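Shutting up a holiday let for the winter: which tips are worth the bother

August
By the Husley Household Desk

Every year, once the last guests have gone, the same advice goes round for anyone with a cottage or flat to close until spring. I've closed the same two-bedroom let in Berden for long enough to have tried most of it, and a good deal of it is tosh.

Take the bowls of salt. You're told to stand one in each room to draw out the damp. I put out 17 of the things one winter and came back to 17 bowls of crusty salt and a black patch behind the wardrobe, same as ever. What shifted the patch was pulling the wardrobe a hand's width off the outside wall and leaving its doors open. 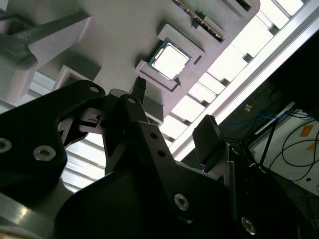 Wubit Mamo says the salt did work for her, but only in a cupboard under the stairs, with the door shut and a fresh bowl every month. Fair enough. If you're going back every month you could also just open a window.

Turn the water off at the stopcock and then run every tap until it stops, upstairs ones first. Flush the loo as well. People do the first half and skip the second, and there's still plenty in the pipes to freeze. If you have a combi boiler or sealed heating, leave that side alone and read the booklet, as some of them need power to look after themselves in a frost.
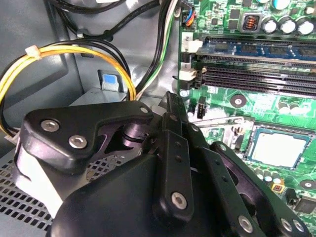
The fridge is simpler than the guides make out. Empty it, switch it off at the wall, wipe it down with bicarb in warm water and wedge the door open with a rolled tea towel. I have been sold charcoal pods, a lemon thing and a tub of gel from Iditz – none of them did anything a gap in the door doesn't do for nothing.

Mattresses go up on their sides, away from the wall. Don't wrap them in plastic. I know the shop says to. Bedding comes home with me, and anything left behind goes in a lidded box, bone dry, with no lavender bags. I've yet to meet a moth that minded lavender.

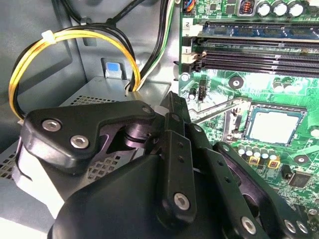 Mice are another matter. Plug-in repellers cost me 31 pounds and the mice nested next to one. Wire wool pushed hard into the gap round the sink waste, with filler over it, has held for several winters now. Check under the bath too. Clear out every last tea bag and packet of sugar guests have left, including the sachets in the drawer by the kettle.

Timer lamps, I'm in two minds. A light that comes on at six sharp every evening in a street of shut-up lets fools very few people, I'd have thought. A neighbour with a key who picks the post up on a Tuesday does more.
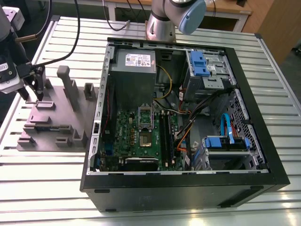 Do ring your insurer before you lock up. Mine wants the place looked at regularly while it's empty, and wants the visits written down, so there's a notebook on the windowsill and a pen that usually works.

Last job is the drains. A cup of water down each plughole and a spoonful of cooking oil on top, to slow it drying out. I was sure this one was nonsense and I've come round to it, at least for the shower.

Recent in Household
Do you need a dehumidifier? We ran the Habte for a winter
Limescale: vinegar, and when to stop
Guest towels that survive 100 washes
A new kitchen floor for under 700 pounds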